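Cheap hands first, expensive arms later

Many teams that want to compare grippers begin with the arm. They mount the gripper, they calibrate, and after two weeks they learn that the fingers are too wide for the task. I think this order is wrong, and our own comparison in November made me more sure of it.

We had two candidates on the list, the Pirketti and the Trukico. My colleague Ursina Holzer proposed that we wear them on our hands before any of them goes on a robot. I was against it. A person corrects every mistake of the tool without noticing, I said, so the result will look too good.

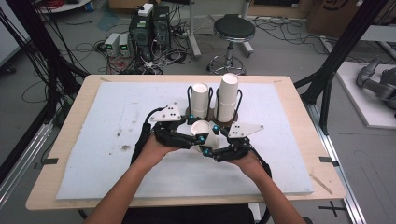 Paper cup task with the hand-held grippers, one on each hand.

She was partly right and I was partly right. With 200 trials for each model, the Pirketti reached 90 per cent and the Trukico 88. Such a difference tells me almost nothing. But the complaints of the people who wore them told me a lot. Yogesh Rajput could not feel when a paper cup began to bend, and he squeezed too much. Anju Semwal found that the cables pulled at her wrist when she turned a cup on its side. An arm would never say this to us. It would only fail, and we would search for the reason in the controller.

My objection stays. Good numbers from human hands must not go into a purchase report as if a robot had made them. I would still ask every supplier for a version that can be worn, and I would spend the first days with paper cups.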